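Jorkdale hall cup and bottle library opens for borrowing

News | Community | Jorkdale

Anyone planning a birthday, a wake or a works do in Jorkdale can now borrow the drinkware for nothing. The reuse library at Gustoritz Hall opened its doors at 10am with shelves of tumblers, jugs, plates and bottles, all given by residents over the summer.

The stock stands at 1504 items. Most are plastic tumblers, in every colour going, and most came out of people's kitchen cupboards and garages. 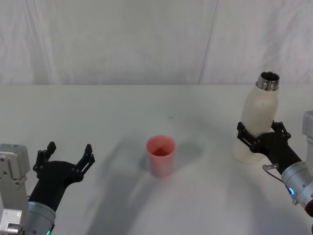

By Nithin Kotian
Community reporter
4 October 2021

The idea is simple enough. You book online or at the desk, you pick up a crate, you bring it back within 6 days. No charge, but there is a deposit of £5 per crate, returned when the crate is. Late crates lose the deposit and that is the only fine.

Each crate holds 30 tumblers. Bigger parties can take more than one, as long as the weekend isn't already full – October is filling up fast, with the first two weekends gone before the doors opened.

Arash Kazemi, who runs the library, said the plain plastic cup was what people asked for most.

"Everybody has four good glasses and then a load of odds and ends. Then you've got a children's party and you're off to the supermarket for a sleeve of throwaway ones. We want people to come here first."

Asked about glass, he said no. Not this year. Breakages, and the insurance.

Everything handed in gets looked at on a table before it goes near a shelf. Cracks, chips, a rough rim, cloudy plastic, any smell that won't shift. Things that fail go back to the donor if they want them, otherwise to the recycling bay behind the hall.

Tumblers are quick to do. Look inside, look underneath, run a thumb round the rim, onto the wash pile. See-through ones are easiest as a hairline crack shows up when you hold it to the window. Colours are kept together where possible so that a crate looks like a set, more or less. Pink is popular. Nobody wants brown, apparently.

Bottles are slower, and there has been some argument over them.

The metal-topped sort with a screw thread came in by the bagful, a good many without their lids. The library first said it would turn those away. It has now changed its mind and will take them, lid or no lid, while a box of spare lids is sorted by size. If a lid can be found that fits and seals, the bottle goes out on loan. If not it goes on the "vases and pencils" shelf, which is free to take from, no booking needed. 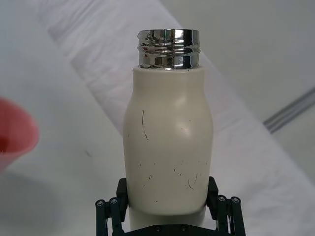 Scuffs and scratches on the outside are not a reason to refuse one, Mr Kazemi said. Damage on the inside is, and so is a bent thread.

"If we said no to every mark we'd have nothing on the shelf. A bottle that's been used looks used. What I care about is whether it's clean inside and whether the top goes on properly."

Donors are asked to take off old stickers and name labels before dropping things in, and to please, please empty them first.

Washing is done on site. The hall's old kitchen had a domestic dishwasher that could not cope, so a second-hand commercial machine was bought from Grosden, the catering supplier on the Ghasemi industrial estate, and plumbed in last month. Borrowers are asked to rinse things but not to wash them – everything goes through the machine again regardless.

Not everyone is convinced. One resident at the opening said she was glad of the tumblers but thought the deposit should be lower for a single crate. Another wanted to know where you were meant to park with the car park half dug up. (Side street by the chapel until the resurfacing is finished, the hall says. No date given for that.)

There were also questions about delivery. There isn't any at the moment. Crates are heavier than they look and anyone who can't manage one should say so when booking, so that it can be carried out to the car.

Jugs, plates and serving bowls can be added to a crate at no extra cost but have to be asked for when you book, not on the day. Cutlery is not being lent yet. Mr Kazemi said there was plenty of it, all unsorted, in bags, and he would rather get the cups right first.

Schools and clubs can make a block booking for the whole term. Two football teams and a toddler group have already signed up, and the hall is keeping a few crates back each week for funerals, which tend to come at short notice.

More donations are wanted, mainly jugs with lids, stacking tumblers and spare bottle tops of any size. No more mugs. The mug shelf is full and there are two boxs under the stairs waiting to go up.

Opening hours are 10am to 1pm on weekdays, with late collection until 7pm the evening before a bank holiday. Returns can be left in the porch at any time while the hall is open for classes, but put your booking number on the crate or you won't get your deposit back.

Booking forms are at the desk and on the Gustoritz Hall website. You'll need proof of adress in Jorkdale for the first loan only. People living outside can donate but can't borrow for now – that will be looked at again in the new year.

Filed under: Jorkdale, Gustoritz Hall, reuse, what's on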